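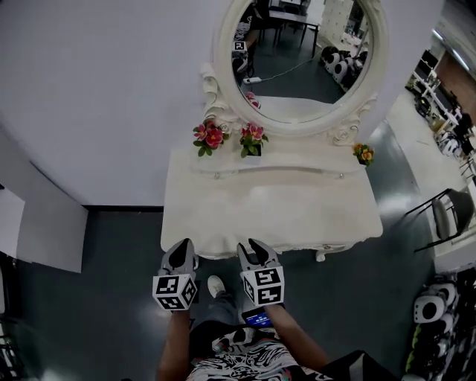

Vavis – notices de mobilier de chambre et de toilette

Jeu de données textuelles, version 2
Responsable : Bautista Zapata
Langue : français
Format : CSV (UTF-8, séparateur point-virgule) et JSON Lines

Résumé

Vavis rassemble 1663 notices descriptives de petits meubles, rédigées pour la vente ou pour l'inventaire : coiffeuses, chevets, consoles, psychés, tables d'appoint. Chaque notice est accompagnée d'une annotation du vocabulaire employé (type de meuble, parties, finition, décor, état). Le jeu sert à l'étude de la terminologie et à l'évaluation d'extracteurs d'entités. Il ne contient ni prix de vente ni nom de vendeur.

Provenance

Les notices viennent de deux fonds. Le fonds Gindov est formé de fiches de dépôt-vente saisies au clavier, courtes, souvent sans verbe. Le fonds Celtov provient de catalogues imprimés, numérisés puis passés à la reconnaissance de caractères ; les phrases y sont plus longues et la ponctuation moins fiable. Le champ « fonds » permet de les séparer. Il est recommandé de publier les résultats par fonds, les deux registres se comportant très différemment.

115 notices ont été écartées avant la constitution du jeu : doublons stricts, textes tronqués, fiches portant sur un lot de plusieurs meubles. Elles ne sont pas comprises dans le total indiqué plus haut.

Champs

id : identifiant stable, conservé d'une version à l'autre
fonds : gindov ou celtov
texte : notice brute, sans correction orthographique
texte_norm : notice normalisée (apostrophes, espaces insécables, ligatures)
type : type de meuble, vocabulaire fermé
entites : liste de segments annotés, avec position de début, position de fin et étiquette
etat : mention d'état telle qu'elle figure dans le texte, vide si absente
remarque : note de l'annotateur, facultative

Les positions sont comptées en caractères Unicode sur texte_norm. Les appliquer à texte produit des décalages dans une partie du fonds Celtov.

Étiquettes

MEUBLE couvre le nom principal. PARTIE couvre tiroir, ceinture, piètement, entretoise, fronton, etc. FINITION couvre peinture, patine, cire, vernis, dorure. DECOR couvre les motifs (coquille, volute, ruban, fleurette), sculptés ou peints.

« Coiffeuse » et « table de toilette » sont deux valeurs distinctes du champ type. La première est retenue quand la notice mentionne un miroir solidaire du meuble ou un abattant à miroir ; la seconde dans les autres cas, sauf si l'auteur de la notice emploie explicitement « coiffeuse ». Cette règle reste discutable pour les meubles dont le miroir a été déposé. Le champ remarque le signale lorsque le texte permet de le savoir.

« Blanc », « blanc cassé », « laqué crème » sont annotés FINITION avec l'adjectif inclus dans le segment. « Relaqué » reçoit FINITION et alimente aussi le champ etat.

Les objets posés sur le meuble et cités dans la notice (vases, fleurs artificielles, lampes, boîtes) ne sont pas annotés. Une étiquette ACCESSOIRE existait dans la première version ; elle a été retirée, l'accord entre annotateurs étant trop faible pour en justifier le maintien. 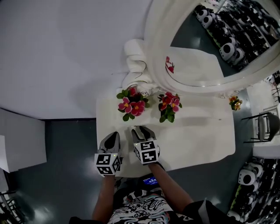 Procédure d'annotation

L'annotation a été faite dans Onishi, avec un guide commun. 500 notices ont été annotées par deux personnes travaillant séparément, puis arbitrées par Bautista Zapata ; les autres n'ont reçu qu'une seule lecture. Le fichier double.jsonl contient les annotations d'origine des deux lecteurs, avant arbitrage.

Les désaccords portent surtout sur la limite entre PARTIE et DECOR : « ceinture chantournée » est annoté PARTIE sur le segment entier, « ceinture à décor de coquille » est découpé en deux.

Limites connues

– Les datations et les styles (« Louis XV », « de style ») sont laissés dans le texte sans vérification.
– Les erreurs de reconnaissance du fonds Celtov ne sont pas corrigées ; « tiroir » y devient parfois « tiroîr » ou « tiroii ».
– Les psychés sont peu représentées et ne permettent pas une évaluation séparée.
– Les essences de bois sont hors périmètre.

Chargement

Lire notices.csv avec l'encodage UTF-8 et désactiver la détection automatique des types : certains identifiants commencent par un zéro. Le découpage apprentissage/test est donné dans split.csv et ne doit pas être retiré au sort. Il regroupe dans la même partition les notices issues d'un même catalogue.

Modifications de la version 2

Retrait d'ACCESSOIRE. Ajout de texte_norm. Correction des positions négatives signalées en août. Les identifiants n'ont pas changé.

Signalement d'erreurs

Indiquer l'id, le champ concerné et la valeur attendue. Les demandes portant sur le guide d'annotation sont traitées à part et n'entraînent pas de correction avant la version suivante.

Ce site utilise des cookies de mesure d'audience. Accepter – Refuser – Paramétrer

Publications récentes
Guide d'annotation Vavis, étiquettes PARTIE et DECOR
Fonds Celtov : notes sur la numérisation
Exporter un projet Onishi en JSON Lines
Liste des types de meubles, vocabulaire fermé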